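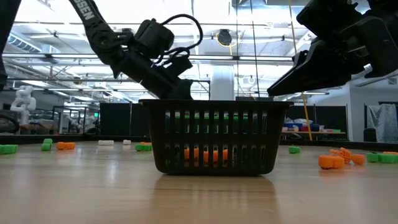
Abb. 4: Zweiarmaufbau mit geschlitztem Korb in der Tischmitte, Ansicht der seitlichen Festkamera. Orange und grüne Teile sind durch die Schlitze der Korbwand erkennbar.

4.2 Versuchsaufbau und Aufgabenstellung

Die Experimente zum beidarmigen Einräumen wurden an der Arbeitszelle Briken durchgeführt. Sie besteht aus zwei schwarzen Roboterarmen mit Greifern, die von links und rechts über eine gemeinsame Tischfläche reichen. Auf der Tischplatte steht mittig ein schwarzer Kunststoffkorb, zu beiden Seiten davon liegen kleine Spielzeugteile in Grün und Orange, auf der linken Seite zusätzlich in Weiß (Abb. 4). Aufgabe des Systems ist es, die verstreuten Teile aufzunehmen und im Korb abzulegen, ohne dessen Lage auf dem Tisch wesentlich zu verändern. Eine feste Reihenfolge wird nicht vorgegeben. Jeder Arm bedient vorrangig die ihm zugewandte Tischseite; über dem Korb teilen sich beide den Arbeitsraum.

Die Teile unterscheiden sich deutlich in ihrer Greifbarkeit. Flache, aufliegende Stücke bieten dem Greifer wenig Angriffshöhe, gerundete und durchbrochene Formen dagegen erlauben mehrere Griffe, von denen nicht alle stabil sind. Erschwerend wirkt die glänzende Tischoberfläche. Der Korb erzeugt auf ihr eine ausgedehnte dunkle Spiegelung, die von einer rein farbbasierten Segmentierung leicht dem Korb selbst zugeschlagen wird. Auf eine matte Unterlage wurde dennoch verzichtet, um die Bedingungen der Vorarbeit (Dobos und Matar) beizubehalten.

4.3 Datenerhebung

Die Demonstrationen wurden im Juli per Teleoperation aufgezeichnet. Insgesamt liegen 940 Episoden vor, von denen nach der Sichtung durch zwei Bearbeiterinnen (Szabó, Soomro) 554 in den Trainingssatz übernommen wurden. Ausgeschlossen wurden Episoden, in denen der Korb verschoben wurde, ein Teil vom Tisch fiel oder die Aufzeichnung eines der beiden Arme Lücken aufwies. Episoden mit einem misslungenen ersten Griff und anschließender Korrektur blieben ausdrücklich erhalten – sie sind für das Verhalten nach Fehlgriffen die einzige Informationsquelle.

Jede Episode umfasst die Gelenkstellungen beider Arme, die Greiferöffnung sowie die synchronisierten Kamerabilder. Die seitliche Festkamera blickt nahezu auf Höhe der Tischfläche auf den Korb. Diese Perspektive liefert wenig Information über die Tiefenanordnung der Teile, macht aber den Abstand zwischen Greiferspitze und Korbrand gut ablesbar. Zudem lässt sich der Füllzustand durch die Schlitze der Seitenwand abschätzen, was aus der Draufsicht bei überlappenden Teilen nicht zuverlässig gelingt. Der Hintergrund wurde nicht abgedeckt. Maschinen, Trennwände und herabhängende Kabel der umgebenden Halle bleiben also im Bild und gehen unverändert in das Training ein.

4.4 Koordination über dem Korb

Kritisch ist die Phase, in der sich ein Greifer bereits am Korbrand befindet, während der andere Arm noch über den Teilen seiner Seite arbeitet. Abb. 5 gibt eine solche Konstellation wieder: Die Finger des linken Greifers weisen knapp über der Tischfläche nach unten, die des rechten enden neben der oberen rechten Korbecke, etwas oberhalb des Randes. Eine explizite Sperre des gemeinsamen Raumes, wie sie im Planer Kekora umgesetzt ist, verhindert Kollisionen sicher, führt jedoch zu häufigen Wartezeiten des jeweils nachrangigen Arms. Das hier untersuchte Verfahren Urnato verzichtet auf die Sperre und sagt stattdessen für beide Arme gemeinsam eine Aktionsfolge von 50 Schritten voraus. Nach sieben ausgeführten Schritten wird die Folge verworfen und neu berechnet.

Der kurze Ausführungshorizont erwies sich vor allem beim Ablegen als günstig. Bei längerer Ausführung ohne Neuberechnung näherten sich beide Greifer wiederholt gleichzeitig dem Korb und verharrten dort in geringem Abstand zueinander. Mit dem gewählten Horizont wich in den meisten beobachteten Fällen ein Arm frühzeitig zurück. Welcher der beiden ausweicht, ist nicht vorgegeben und schwankte zwischen den Durchläufen; ein Zusammenhang mit dem Füllzustand des Korbes wurde nicht gefunden. Die Bewertung der Durchläufe erfolgte durch Szénási anhand der Kamerabilder und ohne Kenntnis des jeweils eingesetzten Verfahrens.

Abb. 5: Linker Greifer nahe der Tischfläche, rechter Greifer am Korbrand.
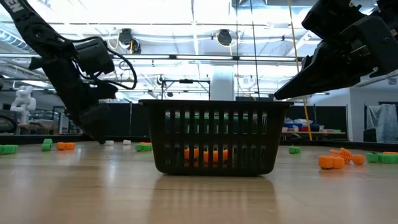 4.5 Grenzen des Aufbaus

Alle Versuche wurden mit demselben Korb und in gleichbleibender Position durchgeführt. Aussagen über andere Behälter, insbesondere solche mit geschlossenen Wänden, sind daraus nicht abzuleiten. Ebenso wurde die Beleuchtung der Halle nicht variiert.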